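Position bias in the Kustow feed, part two

Last post I covered how Kustow builds its candidate list. In May I finally got access to a month of click logs from our internal video library, so I can say something about the ranking stage.

The short version is that the first slot gets clicked too much. Sunil Howlader suggested the obvious test, which is to shuffle the top results for a small slice of sessions and compare. We ran 1000 shuffled sessions against the normal ordering. Items promoted to the first slot picked up clicks regardless of topic, and 22 per cent of those clicks ended inside 30 seconds. The model had been treating every one of them as a positive label.

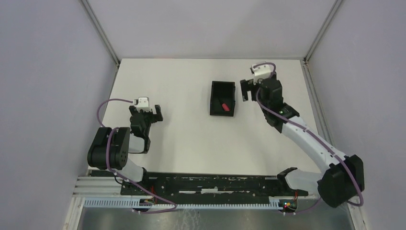 The fix is to weight each click by the inverse of the chance that the slot was looked at in the first place. Estimating that chance is the annoying part. Thumbnails confound it, as a high-contrast one draws the eye from any slot. A high-contrast thumbnail will beat a grey slide deck wherever you put it, so I fit a separate term for thumbnail contrast and clipped the weights. Without clipping, a handful of clicks from the bottom of the page dominated the loss.

Watch time is the other label people reach for. Waraponr's old Barros model used it raw, and it favoured long videos for no better reason than their length. I now divide by the median watch time for videos of similar duration, which is crude but stable.

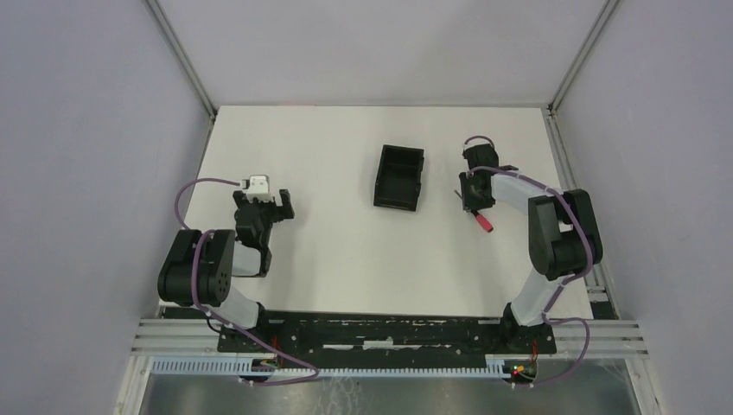 Cold start remains unsolved. A new upload has no clicks, so its score comes entirely from the title and the visual embedding, and the embedding is coarser than I'd like. Very different videos can land in much the same neighbourhood. Titles separate them if the uploader bothered to write one - many don't.

Next job is reserving one slot for exploration. Müzeyyen Tekin wants it fixed at position four and I'd prefer to randomize it. The config change goes in on Friday either way.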